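Ticket 803: Left arm pauses during snack box packing (Drornwood open day demo)
Status: Closed, with one grumble outstanding

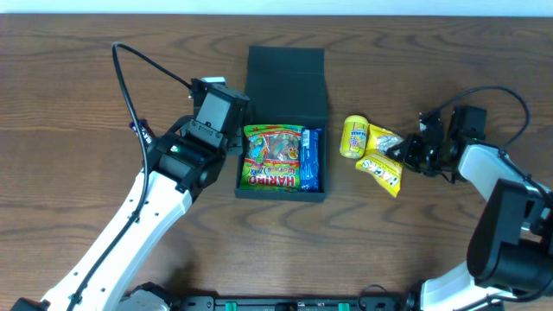

Demo table, two packets in the box, M&M's and JACKS still to go.

Opened by: Rostyslav Antoniuk
Site: Drornwood, ground floor demo room
Kit: two-arm packing cell, Makden control software
Date opened: September 14, 2023

Problem as reported
Left arm stops above the box for 15 seconds, then carries on as though it had been thinking about something else. Right arm waits for it, politely. Visitors from Cotavura are due after lunch and I would like them to see both arms moving, ideally in the same minute.

Expected: arm places packet, clears the box, other arm starts its reach.
Seen: arm places packet, hangs there, other arm starts its reach when it feels it has permission.

Log

09.20 — Restarted the Makden controller. Pause still there. Restarted it again in case it had not been listening.

09.45 — Checked the cables on both arms by hand through the full reach. Nothing catching. Reseated the wrist connector on the left. No change.

10.10 — Ran the sequence with no packets on the table. No pause. Put the packets back. Pause. So the arm is fine until it has to do its job, a condition I have some sympathy with.

10.30 — Swapped the order so the Haribo goes in last. The pause moved with the Haribo. Swapped it back.

10.55 — Found it. After each release the software waits for the grip reading to drop below a limit before it calls the packet placed. Somebody set that limit in May for hard cartons. A bag of sweets is not a hard carton. The reading sinks slowly, misses the limit, and the step sits there until it times out at 15 seconds.

11.05 — Raised the release limit from 15 to 54. Saved as a separate profile called "snacks" so the carton people do not write to me.

11.40 — Ran the release step 100 times on the bag. No pauses. The bag now looks its age and has been retired to my desk.

12.15 — Full run, both arms, lid open throughout. Clean.

Comment from Zaki desk, 12.32
Could the arms also close the lid at the end? The visitors would enjoy that.

Reply, R.A., 12.36
They could not. Closing the lid is a different ticket, and it is not one I plan to open with an hour to go. A person can close the lid. I have seen it done.

15.50 — Demo finished. Three runs for the Cotavura party, no stops on the first two. On the third a visitor moved the M&M's tube to "see if it would notice". It noticed, in the sense that it closed on nothing and raised a missed-grip fault, as designed. Cleared from the panel and ran again. They seemed to like the fault best.

Fix
Load the "snacks" profile before any run with soft packets. Default profile left as it was.

Still open
The timeout writes nothing to the fault list, so the arm can sit there all morning and the panel stays cheerful. Please could Makden log it as a warning. Raised with them under the same number.

Closed by R.A., 16.20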